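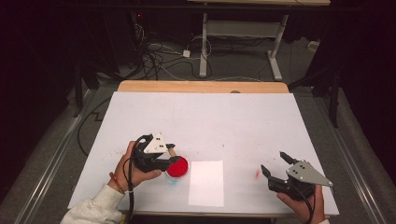 Mesa blanca, pulsera roja.

¡Por fin me he pasado al bullet journal de plantas! Llevaba desde la primavera apuntando los riegos en papelitos sueltos que acababan en el bolsillo del abrigo, y en octubre me compré un cuaderno Bidmont de 200 páginas, con punteado gris muy suave (el punteado oscuro me marea, no puedo con él). Desde entonces no hay mañana en que no lo abra con el café.

El sistema es sencillísimo. Cada planta tiene una doble página: a la izquierda van el nombre, la orientación de la ventana y el tipo de tierra, y a la derecha, una tira de casillas para los riegos. Los pothos se llevan casillas grandes porque bebían como locos en verano y me gusta anotar cuánto. Los cactus, unas diminutas, y aun así me sobran la mitad.

Lo que más estoy disfrutando son los esquejes. Tengo una sección entera para ellos, con dibujitos (malísimos, pero míos) de las raíces según van saliendo. El de tradescantia me sacó raíz en nada y el de ficus sigue ahí, verde y tieso, sin decir ni mu. Le he puesto un interrogante en cada casilla. ¡No pienso rendirme con él!

Para los colores uso dos rotuladores Akl, el verde musgo y el terracota. Probé también a hacerlo con acuarela y el papel se ondula bastante, así que si tenéis pensado pintar, mejor un cuaderno de más gramaje. Una cosa que sí repetiría mil veces es pegar un sobre en la contraportada para guardar las etiquetas de los viveros; la mía va ya tan gorda que la goma apenas cierra.

Y luego está el tema de la tierra, que da para otra entrada. Después de mucho probar, me quedo con dos partes de sustrato universal, una de perlita y un puñado de corteza para las trepadoras. Con esa mezcla trasplanté la monstera del pasillo y a las pocas semanas abrió una hoja nueva, con sus agujeros y todo. Le dediqué una página entera, con fecha, hora (las ocho de la mañana, yo en pijama) y tres signos de exclamación.

Me falta el índice, que lo iba a hacer al principio y ahora tengo que colarlo entre la calathea y los helechos. También quiero añadir una tabla de abonado para cuando vuelva el calor. Si lleváis algo parecido, contadme en los comentarios cómo apuntáis las plagas, que la cochinilla todavía no sé dónde meterla.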